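Home | Course Outline | Handouts | Linen Room | Contact

Tadmont Household Skills Program
Unit 4 Handout: Folding Garments on a Bed
Reading time: 4 minutes

Read this before the July practical. The practical is held in the bedrooms at Gerlach House, and you will be working at a bed for all of it. Unit 3 covered folding at a table. Most of what you learned there still applies, but a bed is softer, lower and wider than a table, and a few habits have to change.

1. Preparing the surface

Make the bed first, at least as far as the fitted or flat sheet. Take off pillows, throws and anything with a raised seam. Smooth the sheet from the middle outward with the flat of your forearm. It does not have to be perfect. A few wrinkles near the wall will not affect your folding, but a ridge under the garment will show up as a bend in the fold.

If you have a choice of sheets, pick a plain one in a color that is different from most of the load. Edges are easier to find against a contrasting background. Patterned sheets make it hard to tell a hem from a stripe.

Keep the unfolded pile at the foot of the bed and the finished stack at the head. Do not put both on the same side. In the last group, several finished stacks were knocked over by people reaching across them for the next item.

2. Picking up and finding the edge

Garments come out of the basket in a bunch. Do not try to fold from the bunch. Lift the item, let it hang for a moment, and look for a long edge: the bottom hem on a shirt, the waistband on pants, the short side on a towel. Take one end of that edge in each hand.

For shirts, work along the hem with your fingers until you reach the side seams. Hold at the seams. If you hold an inch or two inside them, the loose corners will flop under when you lower the shirt, and you will have to lift it again.

3. Stretching and lowering

With an end in each hand, move your hands apart until the top edge is straight. Stop there. You want enough tension to take out the sag and no more. Knits such as T-shirts and sweaters will stretch out of shape if you pull hard, and they take a while to recover.

Keep both hands at the same height. The part of the cloth below your hands will hang in soft folds, and it may already be resting on the bed. Let it rest. The next movement will open it out. 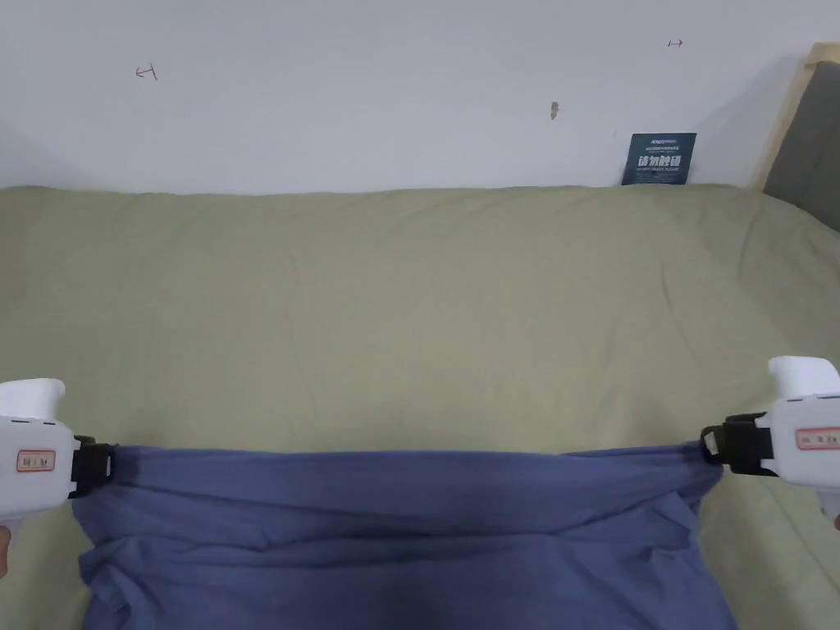 Lower the far side of the garment first and draw the rest toward you as it comes down. Air trapped underneath makes a bubble in the middle, so go slowly enough to let it out. Large pieces need more room — step back from the bed if you run out of reach.

Once the garment is down, check the lower corners. One of them has often folded under itself. Slide a hand beneath, bring the corner out and press it flat. Do the same with sleeves and collars.

4. Smoothing

Use the side of your hand and work from the center to the edges. Two or three passes are enough for cotton. Old fold lines from storage will not come out by hand, and you should not spend time on them. If a line has to go, set the item aside for ironing.

5. Folding

Use the Stindus fold from Unit 3 for all shirts:

- Lay the shirt face down.
- Bring one side in to the middle of the back and turn the sleeve down along it.
- Repeat with the other side.
- Fold the hem up to the middle, then fold once more to the collar.
- Turn it over and square the edges.

On a mattress the second fold tends to spring open. Press it with your palm for a moment before you turn the shirt over. Lift it with both hands underneath, since picking it up by one corner will undo the work.

Towels and pillowcases are folded in thirds lengthwise and then in half. Large flat sheets are not part of this unit. They are covered in Unit 5, where you will work in pairs.

6. Stacking and putting away

Stack with the folded edge facing out. Heavier items go on the bottom. Build the stack on the bed only as high as you can carry without holding it against your chin, then take it to the shelf and start again. The Rusari shelving in the linen room has a label strip at each level. Read the strip before you put anything down.

Notes for the practical

Bring a load from the linen room cart. Mixed loads are better practice than a load of all towels. Wash your hands and take off rings and watches, as they catch on knits.

You will be marked on the straightness of the folds, the evenness of the stack and the state of the bed when you leave it. Speed is not marked in this unit. Smooth the sheet again before the next person starts.

Practice at home if you can. One shirt folded, shaken out and folded again makes a reasonable exercise. Try it with a stiff cotton shirt and then with a thin knit — the knit will take you longer.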